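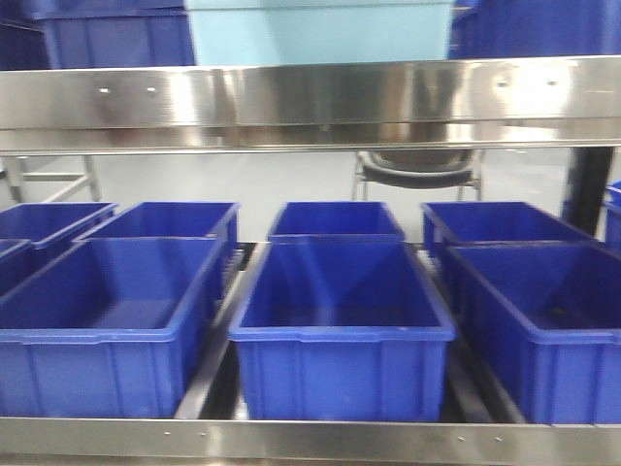
Sandra Whitlock runs the open days at Arkbridge, where the Atinga picking cell went on show in November. Groups are kept to up to 20 people. "They want to see it miss," she says. "I let them wait."

The arm works with plastic bins, and she changes the colours between groups - light blue is her favourite.
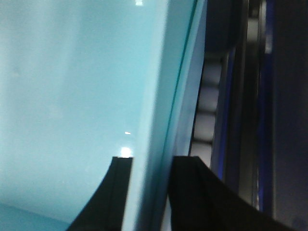
The gripper at close range

Whitlock came over from Berico five years ago. Asked what visitors want to know, she says it is mostly jobs, then the cost. 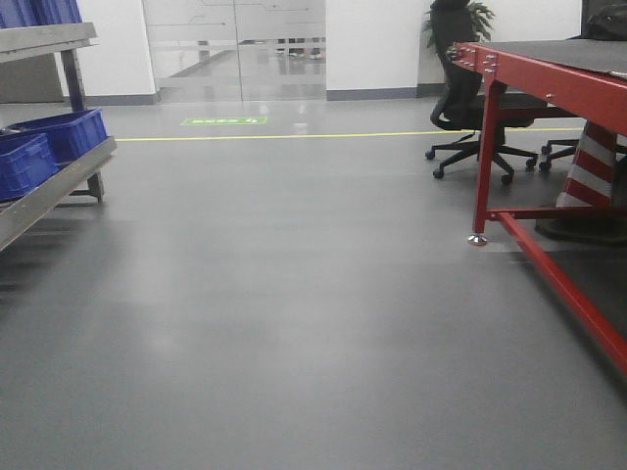
She answers the first and passes the second to sales.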